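Robots move in at Kesolville computer recycler, but staff still do the fiddly bits

A Kesolville refurbisher that strips and rebuilds old office computers has put robot arms on its benches, and says the change will make work "more rewarding" for the people who used to do all of it by hand. Some of those people would like to see that in writing.

Issa, which takes in retired desktops from schools and councils and sells them on, began using the arms in October. The system was supplied by Plollari, whose brochure promises "a calmer, smarter teardown floor". The shop has 10 technicians on its books. Management says none will lose their job, though it would not say how long the promise holds or whether people who leave will be replaced.

The arms handle the repeat work on desktop towers, mainly lifting parts out and setting them aside. Technicians still open the cases, clear the cabling, deal with anything bent or jammed, and test what goes back in. On paper that leaves the skilled part of the trade to humans. On the floor, according to staff who spoke on condition their names were not used, a fair chunk of the shift now goes to watching a machine and stepping in when it stops.

"I used to finish a tower and start another," one technician said. "Now I wait for it, fix what it couldn't do, and wait again. I'm not sure what that makes me."

The company points to a trial before the rollout in which 1614 drives were handled with the new equipment. It is a large-sounding number. Issa did not provide a matching figure for the same work done by hand, nor did it say how often a person had to step in. Without those it is hard to know what the trial showed, other than that the arms can be kept busy.

There is a reasonable case for the gear. Drive removal is dull, hard on the wrists and full of sharp metal edges, and few people at the shop would fight to keep it. One of the older hands said his thumbs had never felt better. But the dull jobs were also how new starters learned their way around a case, and Issa has taken on no trainees this year. Asked where the next lot of technicians would come from, a manager said the company was "looking at pathways".

Pay is the other sore point. Technicians who have been trained to run the arms now look after 2 benches each on the same hourly rate as before. The training took 3 days. Staff asked for an allowance and were told it would be considered at the next review, with no month attached.
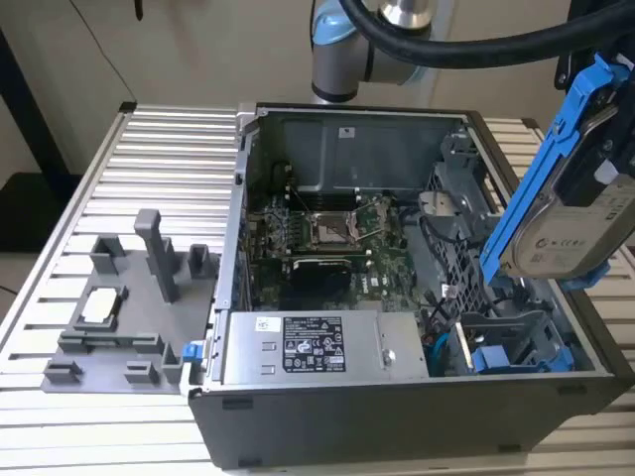

Coralie Fairweather said the argument over jobs had skipped past a simpler one about who sets the speed. Her view was that a technician could always slow down for a stubborn screw or a cracked bracket, and that once a machine keeps the tally it gets harder to explain why a tower took longer than the one before. She wanted the stoppages logged as carefully as the output, and the log pinned up where everyone could read it.

Issa said it had no plans to publish stoppage figures but would "keep the conversation open" with staff. It also confirmed it is weighing up the same equipment for its smaller site at Cledumow, where technicians have not yet been briefed. A decision is expected once the Kesolville benches have been reviewed. The company said the review would be carried out by its own managers together with Plollari, the firm that sold it the arms.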